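# Round boards and where I keep them

2 March 2019
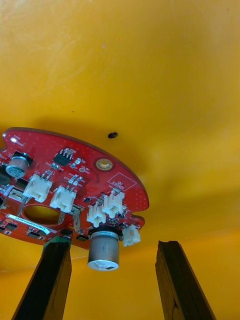 *Photo: my own. Click for the larger version.*

I have been meaning to write up the round board for a while. It has been on and off my bench since October, and I have had two emails asking how I store odd-shaped boards, so I will cover both in one post.

The board is a red one, circular, with a notched edge on one side. It came in a mixed lot from Barroso, a surplus place I order from a couple of times a year. The lot was listed as "assorted control boards, untested" and it weighed more than I expected. Most of it was plain rectangular stuff. I put the rectangles straight into the drawer and left the round one out, mainly since it didn't fit in the drawer.

I don't have a schematic for it. I searched the usual places and found nothing. I also wrote to Barroso and they said they buy by the pallet and don't keep records of what the boards came out of. Fair enough. I wasn't really expecting an answer.

What I can say about it is mostly what anyone could say by looking. There is a black chip with a lot of small pins and the usual crowd of tiny resistors and capacitors packed in close to it. There is a gold mounting pad with a hole in it to the side of the chip. There is a little white LED near the rim and a can-type electrolytic close by, silver with a black top. The white plastic connectors run in a row across the middle. I like that layout. On a lot of boards the connectors are at the edge, and on a round board the edge is awkward, so a row across the middle makes sense to me. It does mean the wires have to come up and over the parts, and you want to leave some slack.

The white printed labels are a help. When I get a board with no paperwork I copy down every label before I do anything else. I do this with a pencil on an index card, and the card stays with the board. I used to take pictures and leave it at that, but the pictures ended up spread over two computers and I could never find the one I wanted. A card in the same bag as the board is always where the board is.

## Cleaning

I don't wash boards. Some people do and they get good results. I use a soft brush, an old makeup brush in my case, and go over the top in one direction. Then I go around the connectors with a wooden toothpick. Dust gets down into the slots of those white housings and a brush won't pull it out. If there is something sticky I use isopropyl on a cotton swab and give it ten minutes before I touch it again.

Go easy around the electrolytics. The cans stand up higher than everything else and they catch on things. If you drag a cloth across a board with one of these on it you can lift it right off its pads. I did that to a power supply board several years ago and had to replace the pad with a bit of wire. It worked but it was ugly.

## Storage

Rectangular boards go in antistatic bags, standing up on edge in a drawer, like file folders. I have a set of Ekus drawers for this. They are sold for photo prints but the depth is right.

Round boards don't stand on edge. They roll, and then they lean on their neighbor, and whatever is tallest on the board takes the weight. I tried these, in this order:

1. A cookie tin. Good size, but it's metal, so everything has to be bagged and padded, and by then only 3 boards fit.
2. A plastic cake carrier. Too tall. I stacked boards in it with foam between them and had to unstack all of it every time.
3. Shallow lidded trays from Tanis, one board to a tray, lid on, trays stacked on the shelf.

The trays are what I use now. I cut a piece of antistatic foam to fit the bottom and set the board on it, parts side up, inside its bag. The index card goes on top of the bag. I write the tray number on a strip of masking tape on the front. The trays aren't antistatic themselves, so the bag matters.

If you buy these trays, check the inside depth. They come in two depths and the shallow one is too shallow for a board with tall connectors. I had to send back my first order. The return was fine but it took a while.

## The list

I keep a spreadsheet of everything in the workshop, down to loose chips if they're worth anything. As of this morning it has 1,084 lines. The round board is listed as "PCB, round, red, unknown, Barroso lot" and the tray number. The last column is for what I think I might do with the thing, and for this one I have put "connectors." If I never find out what it was for, the connectors can come off and be used on something else. I go through those quickly.

I would still prefer to identify it. I have a Brulow bench supply with a current limit, and the next step would be to find which pins are power and bring it up slowly to see if the LED does anything. I haven't done that. Before I do, I want to trace the ground, starting from that gold pad with a meter and seeing which connector pins it goes to. Sometimes a mounting pad is tied to ground and sometimes it isn't connected to anything, so I'll write it on the card either way.

If you recognize the outline with the notches, please leave a comment. I would be glad to know even just what type of equipment it came out of. Comments are moderated, so give it a day or so to show up.

Next post will be the drawer dividers I said I would write about last time.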